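Zandier Animation Announces Second Season of Utden

2024-02-27

Zandier has confirmed that its animated fantasy series Utden will return for a second season in October. The new season will run to the same length as the first and will be released in two parts, with a short break between them.

The first season followed Xiao, a young mapmaker who discovers that the coastlines she draws begin to change the land itself. It ended with the flooding of the river capital and with Xiao in the custody of the Salt Court, whose leader had been guiding her work from the beginning. The second season opens several months after those events. Xiao has lost the ability to draw, and the people who once hunted her now need her help to find the drowned city. 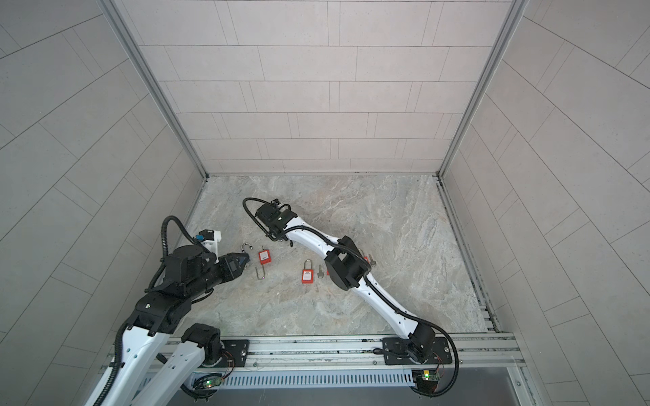

According to the studio, the new episodes will give more time to the Salt Court and to the history of the war that divided the islands. Viewers will also learn what happened to the ferry crew, whose fate was left open in the final episode. The studio has declined to say whether the masked archivist will return.

Production is again shared between Zandier and the animation house Lako, which handled most of the sea and storm sequences in the first season. Lako will take on a larger part of the work this time, including all backgrounds for the island chapters. The change is intended to give the series a more even look. Some viewers had noted a clear difference in color and line between the early episodes and the later ones, and the studio acknowledged this in its announcement.

The main voice cast will return in both the original and English versions. Recording for the English version is already under way, and it will be released on the same day as the original - a change from the first season, when English-speaking audiences waited several weeks for each group of episodes.
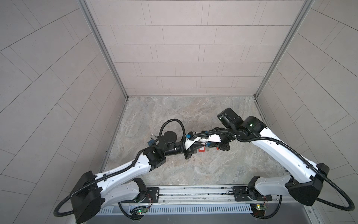 Zandier also announced a printed companion to the series. The book will contain nearly 400 pages of storyboards, early character designs and painted backgrounds, together with the full set of maps seen on screen. A limited edition of 475 numbered copies will include a folded chart of the islands as they stood before the flood. Orders for both editions will open in the summer through the studio's own store.

A preview of the opening episode will be shown to invited guests in September, followed by a discussion of the design of the drowned city. The studio does not plan to stream the preview, but a recording of the discussion will be made available on its website after the premiere.

The first season remains available with subtitles in all current regions. A revised version of its final episode, with corrected sound and several redrawn shots, will replace the existing one before the new season begins. Subscribers do not need to take any action to receive the update.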